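Hayashi, dois meses depois: ensinar um humanoide a separar objetos por etiquetas

Quando a Samina Khokhar me falou do Hayashi, torci um pouco o nariz. Mais um método de aprendizagem por demonstração, mais uma página de projeto cheia de promessas. Instalei o pacote em fevereiro, no laboratório de Uvcombe, e desde então quase não usei outra coisa. Estou mesmo entusiasmada – e vou tentar explicar porquê sem esconder o que me irritou.

A ideia é simples de contar. Em vez de aprender "este objeto vai para a esquerda", o modelo lê a etiqueta escrita à mão junto do recipiente, decide a que categoria pertence o objeto e só depois planeia o movimento do braço. As duas partes são treinadas em separado, e isso nota-se logo no dia a dia: mudei os nomes das categorias várias vezes sem tocar na política de movimento. Com o método que usávamos antes, o Cunotside, cada troca dessas obrigava a gravar tudo outra vez (uma tarde perdida, no mínimo).

Treinei com 386 demonstrações, quase todas da tarefa mais básica: fruta para um cesto, material de escritório para o outro.

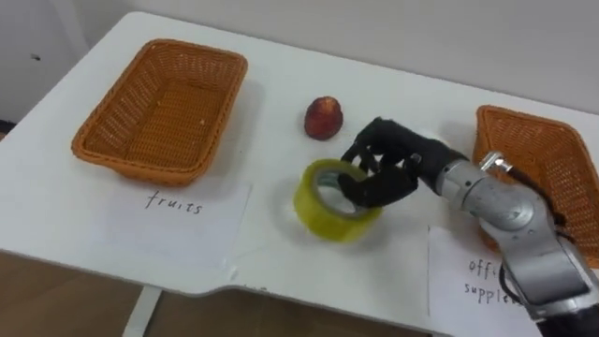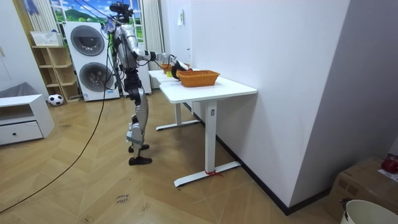
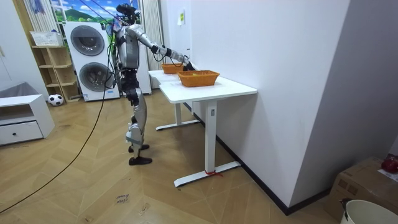
O que mais me surpreendeu foi a escolha da categoria. Com 33 objetos que não entraram no treino, o Hayashi errou o destino de apenas dois, e um deles era um afia-lápis em forma de morango, que a mim também me faria hesitar! A minha letra é péssima e mesmo assim as etiquetas foram lidas quase sempre à primeira. Só tive problemas quando escrevi a lápis.

O movimento já é outra conversa. As pegas em objetos redondos e pesados são boas, firmes, sem aquela hesitação a meio caminho que tanto tempo nos rouba. Já os objetos muito finos continuam difíceis: réguas, envelopes e folhas soltas ficam muitas vezes na mesa depois de três ou quatro tentativas. A Delia Ulloa, que corre o mesmo código em Homcombe, vê o mesmo problema e resolveu-o em parte baixando a velocidade de aproximação. Copiei-lhe os parâmetros e melhorou, embora cada ciclo fique bem mais lento.

A documentação precisa de trabalho. A secção de calibração das câmaras salta um passo inteiro (é preciso reiniciar o servidor de poses antes de gravar a primeira demonstração) e as mensagens de erro não ajudam nada. Também gostava que o visualizador mostrasse a confiança da leitura da etiqueta ao lado da trajetória; por agora, só aparece no registo.

Recomendo-o sem grandes reservas a quem já tem um robô a funcionar e paciência para um fim de semana de configuração. Para quem está a começar do zero, esperaria pela próxima versão, que deve trazer um instalador decente. Eu vou passar a seguir para três categorias, com etiquetas em português.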